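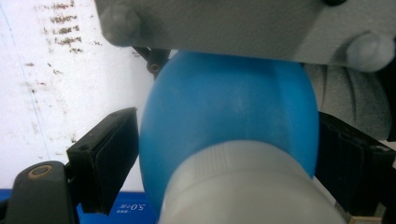

Blue plastic bottle with a white screw cap.

I moved to this country nine years ago, and for the first three of them I did not think about water at all. I opened the tap, it came, I drank. Then I changed flats and the new one has hard water, and since then I have opinions. My wife says I have too many of them, so I put some here.

Where I grew up, in a village near a small river, we carried water from a well. It was my job after school. Two buckets, because with one bucket you walk crooked and with two you walk straight. My grandmother could tell by the taste if it had rained in the hills. I thought she was pretending, but once she said it in front of the neighbour, and the neighbour agreed with her without any surprise. Maybe they both pretended. The well was deep and in summer the water made your teeth hurt.

Hard water is a different animal. The first sign was the kettle. I bought a new one, a Brorier, quite a good one for the price, and after one month there was a white crust at the bottom like the inside of an old shell. I thought the kettle was faulty and I took it back to the shop. The young man there looked inside and asked me what was my postcode. I told him, and he laughed, but in a kind way, and he sold me a packet of citric acid for 95 pence.

So now I do it every second Saturday or when I remember. Two spoons of citric acid, fill the kettle to half, boil, leave it for the time of one long phone call, pour out, rinse twice. Vinegar also works, but then the kitchen smells like pickles and the first tea is terrible. Do not put lemon slices, this is for people who have many lemons.

The tea is the real problem. With our water the black tea gets a thin skin on the top, and when you drink half of the cup it leaves a brown ring which you must scrub with baking soda. My friend Taras Horobets, who drinks more tea than anyone I know, told me it is only minerals and that I should be grateful, as it is good for my bones. But he lives on the other side of the valley where the water is soft, so for him it is easy to be philosophical. When I visit him I drink four cups and I notice that his soap makes a lot of foam. At home I rub and rub and there is almost no foam, only a grey line around the bath.

I tried a filter jug. The first one was from Zavutora and it was fine, but it is slow, and in a family with two teenagers there is always somebody who takes the last water and puts the jug back empty. We had more arguments about this jug than about money. Also the cartridges are not cheap. I kept the receipts for some time and then I stopped, it was making me angry.

Last winter the neighbours upstairs put in a water softener, the type with salt. They invited us to see it. I must say it is a nice machine, it sits under the sink and makes a small noise at night. They paid 1,768 pounds for it, together with the plumber, and I was quiet on the stairs going home. My wife asked what I was thinking and I said nothing, but I was thinking how many packets of citric acid this is.

There is one more thing I learned, perhaps it is useful to somebody. If the shower becomes weak, before you call a person, unscrew the head and look at it. Ours had half of the little holes closed with white stones. I left it overnight in a bowl with the same citric acid and in the morning I cleaned every hole with a needle. My daughter said the shower was now too strong and could I put it back.

In June we went to visit my mother. The well is still there, but it has a lid now and an electric pump, and the water comes to the kitchen through a pipe like everywhere else. I asked her if she can still taste the rain in it. She said she drinks mostly coffee. I filled a glass anyway and took it outside to the bench. It was cold, and it was good - not so cold as I remembered, but my teeth are older also.

I wanted to bring a bottle of it home, for the tea, to make a proper comparison with ours. At the airport I remembered about liquids, so I drank it in the queue. Next time I will put it in the big suitcase, wrapped in towels, and then I will write here how the tea was.

If you live with hard water and know something better for the bath line, please write to me. I have already tried the half of an onion.

Last updated: June

Contact me by the form | Copyright, all texts are mine, please ask before copying | Back to top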